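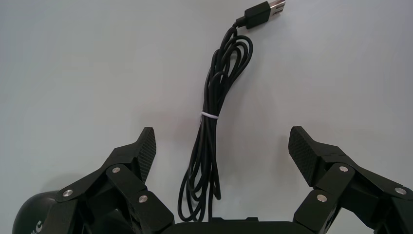

Cable drawers: what we are keeping and what goes

The sorting of the cable drawers on the second floor starts Tuesday at the long table by the copy room. Anyone with a spare half hour is welcome to come by and help. Please read this first, as we would like everybody to sort the same way.

The drawers were last cleaned out before the move from the Skuditz building. Since then they have taken in everything that came out of desk cleanups, returned equipment and the two meeting rooms that were closed. Kirsten Ross went through the top drawer in January as a trial and ended up with 20 USB cables, most of them black, several knotted together, and only a few with a label. It took her most of an afternoon, and most of that went to untangling.

What to do with each cable

Pull out one cable at a time and look at both ends. If you can tell what it fits, it goes in the box for that type. There are boxes for USB-A to USB-C, USB-A to micro, USB-A to the square printer plug, display cables, network cables and power cords. If one end is something you don't recognize, put it in the box marked "Ask Henrik." Henrik Wendt will go through that one at the end of the week.

Check the whole length with your fingers. A cable with a split in the outer jacket, a bent plug or bare wire showing goes straight to recycling. So does anything where the cord has pulled away from the plug housing – that is the spot that usually goes first, and tape does not fix it. Scuffs and a bit of yellowing are fine.

USB cables that look sound get tried on the old laptop at the end of the table. Plug in the test drive or the phone and see that it shows up. Some of the cables we have only charge and carry no data. Those are still useful, but they need a yellow sticker so that people don't spend a morning wondering why their files won't copy.

How to coil them

Loose, please. The usual way of wrapping a cable tightly around the hand and pulling the last turn through the middle is what wears them out, and it puts kinks in the thin ones that never quite come out. Make long loops about the length of your hand, let the cable fall the way it wants to, and fasten the bundle once in the middle with a twist tie. Leave the plugs sticking out at the ends so they can be read without undoing anything. Two turns of the tie are enough.

A small white twist tie shows up well on a black cable, and it can be undone and used again. Annelies Camenzind has a bag of 800 of them left over from the seed packing, so there is no need to be careful with them. Rubber bands go sticky after a summer in the drawer, and we spent a long time in January picking bits of them off. Please don't use them. Hook and loop straps are being saved for the thick power cords and the extension leads.

Very long cables – anything over 7 feet – get a paper tag with the length written on it. Shorter ones don't need one.

Where they end up

The sorted cables go back into the gray Gretero cabinet, with one drawer for each type. Wulan Kwok has printed the drawer labels and will put them on once we know how much room each type takes. Twelve bundles to a drawer is the limit for USB. Past that, they start to catch on each other and the drawer won't close, and we would be back where we began. Extras will be offered to staff at the end of the month, and whatever is left goes with the rest to the electronics pickup at Petersen Street.

If you have cables at your own desk that you don't use, bring them along. Power adapters too, but keep the adapter and its cord together, and if you know which device it belonged to, write that on a piece of tape. Adapters that have lost their device and have no readable rating on them can't be kept.

Things we are short of

We have more printer cables than we will ever use. We are short of USB-C to USB-C, and of network cables longer than a couple of yards. If you come across either in a cupboard somewhere, they are very welcome. The sign-out sheet for loans will hang inside the cabinet door again, and the Matero projector keeps its own cable, which stays in the projector bag.

Questions about the sorting go to Kai Hagedorn, extension 2547. The table will stay up until the drawers are done, so leave your boxes where they are when you stop for the day.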